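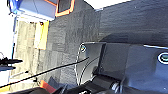 Carpet tiles, edit suite side.

Monday, December 14, 2020
Post-production workshop, Parnenthorpe
Entry by J. Kumarasinghe

Purpose of session: to establish why exports from the Moffat project drift out of sync with the separately recorded sound, and to decide whether the archive should be re-exported before the server is changed over.

Background. Khurram Qureshi reported in July that the long interviews lose sync gradually, with the error most noticeable after the half-hour mark. The short items are not affected to any degree a viewer would see. At the time the fault was put down to the field recorder and the clips were corrected by hand. The same drift has now appeared in material from a different recorder, so that explanation no longer holds.

Material. The Moffat project contains 765 clips. Of these, 109 are longer than twenty minutes and were taken as the group of interest. I drew 16 from that group for testing, choosing from every shooting block so that both recorders were represented.

Method. Each clip was exported three ways: directly from the timeline; through the Hona render queue with default settings; and through the Hona queue with the frame rate fixed by hand. The clap at the head and the clap at the tail were then compared with the original sound file. Where there was no tail clap, a hard consonant close to the end was used instead, and the reading is marked "soft" in the log.

Results. Direct exports held sync in all cases. The default queue exports drifted in every clip that came from a phone or a tablet, and in none that came from the main cameras. With the frame rate fixed by hand, drift fell below one frame except in two clips, both with soft readings. The worst case on the default setting was 35 frames late at the tail.

Discussion. The phone and tablet clips have a variable frame rate. The default queue setting appears to take the rate from the opening seconds and apply it to the whole clip. This would account for a slow, even drift, but I have not confirmed it. Khurram believes the proxy files may also play a part -- they were made on the old machine, and the settings used were not written down. His point is noted and should be tested separately.

Waveform displays were of little use for this work. At the zoom level needed to see the whole clip, a drift of several frames cannot be seen. Colleagues repeating the test should measure at the tail only.

Actions
JK: fix the frame rate in the shared Hona preset and rename the old preset so that it is not picked up by mistake.
KQ: rebuild proxies for the two remaining clips and repeat the test.
JK: ask Corlow whether the delivered masters came from the queue or from the timeline. No re-export of the archive until they reply.

Log sheets are in the Moffat folder under "sync". The second sheet has the columns for head and tail reversed; to be corrected before it is circulated.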